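Emdale Motor Museum
Jinia saloon and road test archive
Second progress report to the Brivodia Fund
Prepared by Kenna Hepburn, project lead
Period covered: February to July

1. Where we are

The project has two parts, and they have moved at different speeds. The archive work is ahead of the plan we sent you with the application. The mechanical work on the Jinia saloon is behind it, mainly on account of the cylinder head. We still expect to finish both parts within the grant period, but the car will be ready for its first road run in the autumn and not at the end of the summer as we had planned.

Spending is within budget overall. One heading is over and two are under, and section 6 asks for your agreement to move money between them.

2. The archive

The archive came to us from the former press office of the Jinia importer. It consists of 398 files, each covering one press car or one launch event. A typical file has the loan sheet, the mileage in and out, any damage notes, letters to and from the magazine that borrowed the car, and a cutting of the published test. Some have photographs. A few contain only the loan sheet.

All the files have now been unpacked, checked for damp and put into acid-free folders. Rusted staples and paper clips have been taken out. The worst damage is to the folders that stood at the bottom of the importer's cupboard, where the lower edges had stuck together. These were separated by a paper conservator in May and only one cutting could not be saved. We have asked two libraries whether they hold a copy of that issue and one has replied to say that it does.

Listing is complete at file level. We are now listing the contents of each file, which is slower, and have done the saloons and the estates. The coupés and the commercial vehicles remain. The index uses the chassis number as the main reference, as registration numbers were sometimes moved from one press car to another. This caused confusion at first. In the loan sheets for one season the same plate appears on a saloon in the spring and an estate in the autumn, and the magazines of the time naturally give only the plate.

The index will be open to the public through our website. Copyright in the published tests belongs to the magazines, so we will show the loan sheets and the importer's own letters in full, and give a reference for each cutting. Visitors to the reading room can see the cuttings themselves by appointment.

What the files show is of more interest than we had expected when we applied. The importer kept a record of what each tester complained about before the test was printed, and in several cases the complaint was passed to the factory and the part changed. The heavy clutch on the early saloons is a good example. It is mentioned in the first letters, a lighter return spring is listed on a parts bulletin some months later, and after that the complaint stops. The later cars have had a better name than the early ones for as long as anyone here can remember, and the letters go some way to showing why.

3. The car

The Jinia saloon was on the press fleet when new and three of the files refer to it. It last ran under its own power in 2016. Since then it has been on static display, and when the work began the brakes were seized, the fuel in the tank had gone off and the cooling system had not been drained.

Work finished in this period:

Fuel tank removed, cleaned and resealed. New fuel lines fitted from tank to pump.
Brakes stripped. Wheel cylinders replaced, master cylinder rebuilt, new hoses throughout.
Rear springs taken off, cleaned and refitted with new bushes.
Wiring checked circuit by circuit. The loom is original and sound apart from the section behind the instrument panel, which had been spliced with household cable at some time and has been remade.
Radiator recored.
Driver's seat base repaired. The cloth has been kept.

Work not finished:

Cylinder head. When it came off in March we found corrosion round two of the waterways, deep enough that skimming would not cure it. The head has gone to Skoryk, the engineering firm named in our application, for welding and machining. Their first date was May. They then found a crack between a valve seat and a waterway and asked to pressure test the whole casting before doing more. We agreed to this. The test was passed at the second attempt and the head is now being machined.

Gearbox. Removed and inspected. Synchromesh on second gear is worn but usable, and we have decided to leave it. New seals are being fitted.

Paint. The importer's file notes that the nearside rear door was resprayed after a minor knock while on loan to a magazine. Our conservator had already picked out that door as a slightly different shade, so it was pleasing to have the reason. We do not intend to correct it. The rest of the body will be cleaned and waxed only.

4. Parts

Parts for the Jinia are not easy to find. Service items such as filters, belts and brake hoses can be matched to those for more common cars, but trim and engine parts cannot. The owners' register has been a good source and has lent us a workshop manual with the factory's amendments pasted in, from which we took the torque figures for the head.

We have not been able to find a correct exhaust. The one on the car is a later pattern item, sound but louder than it should be. A local firm has quoted to make one in mild steel from the factory drawing. We would like to go ahead, and the cost is included in the figures sent with this report.

The tyres are the other outstanding item. The original size is not made at present. The nearest available has a slightly lower profile and would make the speedometer read high by a small amount. We have ordered these, as the tyres on the car are too old to be used on the road.

5. Visitors and learning

The workshop bay has a viewing rail, and the car has been visible to visitors throughout. Mechanical work is done on open days where possible so that people can see it going on and ask questions. The questions are mostly about rust and what the car would have cost when new. We have put up a board with the new price from the importer's list next to the prices of the rival saloons from the same year.

Two evening talks were held, one on the press fleet and one on how a road test was carried out, with the stopwatch, the fifth wheel and the fuel measuring can from our own collection on the table. Each had 20 places and both were full. A third is planned for when the engine has been started.

The school sessions began in June. Pupils are given copies of a loan sheet, a letter and a printed test for the same car and are asked to work out what happened to it during the loan. Teachers' comments have been good, though two said the handwriting on the loan sheets was hard for younger pupils. We have made typed versions to go with them.

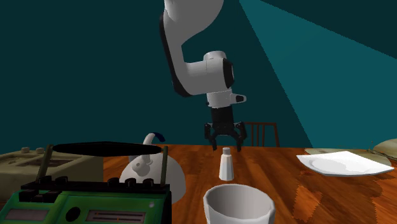 Robotic arm with a black gripper over a table with a salt shaker. Computer render.

6. Money

A full statement is attached. In short, engine work is over budget as a result of the extra welding and testing. Archive materials are under, as we bought folders jointly with the county record office. Travel is also under, as the owners' register brought parts to us when its members were coming to events.

We ask your agreement to move the underspend on archive materials and travel to the engine heading. This would cover all of the extra cost of the head. The exhaust would be paid for from contingency, which was set at 10 per cent of the grant and has not been touched so far.

7. Risks

The main risk is still the cylinder head. If it fails after it is refitted, we would need a replacement casting. The register knows of one, on an incomplete car, and the owner has said he would consider selling. We have not taken this further.

The second risk is workshop time. Our bay is shared with the museum's bus, which is due for its inspection in October and will need the pit. We have agreed that the Jinia will be back on its wheels before then.

Listing the commercial vehicle files may take longer than planned, as many of the loan sheets are carbon copies and faint. If so, the public index will open with the cars only and the vans will be added as they are done.

8. Next period

Refit the cylinder head and gearbox, and start the engine.
Fit the exhaust and tyres.
Brake test and first run on the museum site, followed by a run on the road.
Finish listing the coupés and commercial vehicles.
Open the index to the public.
Hold the third talk.

Invoices and the parts list are in the attached folder. Questions on the mechanical work or the budget should come to Kenna Hepburn at the museum office.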